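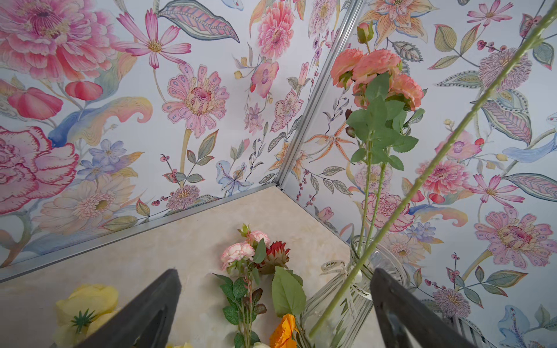 3.2 꽃꽂이 과제 환경 설정

이 절에서는 Cedov 평가 세트의 꽃꽂이 과제를 손목 카메라 기준으로 설정하는 절차를 설명합니다. 그리퍼 제어에는 Plakero, 에피소드 기록에는 Kazmi를 사용합니다. 두 프로그램을 설치하지 않았다면 2장을 먼저 진행하십시오.

1. 대리석 무늬 작업면을 꽃무늬 벽면 두 장이 만나는 모서리에 붙입니다. 벽면 무늬는 배경 간섭 조건에 해당하므로 가리지 마십시오.

2. 투명한 골무늬 유리 화병을 모서리 앞에 세우고 목 부분에 흰 리본을 묶습니다. 리본이 없으면 깊이 추정값이 화병 윤곽에서 끊기는 경우가 많습니다.

3. 복숭아색 장미 조화를 화병에 꽂습니다. 나머지 조화는 작업면에 눕혀 놓습니다.

4. Plakero에서 손목 카메라 영상을 열고 두 손가락이 모두 화면 아래쪽에 들어오는지 확인합니다. 한쪽만 보이면 카메라 각도를 다시 맞추십시오.

주의: 그리퍼를 화병 쪽으로 내릴 때는 저속 모드를 사용하십시오. 유리에 닿은 상태에서 손가락을 닫으면 화병이 깨질 수 있습니다.

5. Kazmi에서 새 세션을 만들고 배경 조건을 "꽃무늬"로 지정한 뒤 기록을 시작합니다. 조건마다 59회를 기록합니다.

참고: Ullesier 연구실의 비교 실험에서는 무늬 없는 벽면만으로 학습한 정책이 꽃무늬 조건에서 벽의 그림을 파지 대상으로 고른 에피소드가 18회 나왔습니다. 학습 데이터에 꽃무늬 배경을 섞은 정책에서는 같은 오류가 4회였습니다. 두 정책의 네트워크 구조와 학습 횟수는 같습니다.

참고: 줄기가 카메라 가까이를 가로지르면 분할 마스크가 둘로 나뉠 수 있습니다. 이런 에피소드는 삭제하지 말고 "가림" 태그를 붙여 저장하십시오. 태그별 집계 방법은 3.4절에 있습니다.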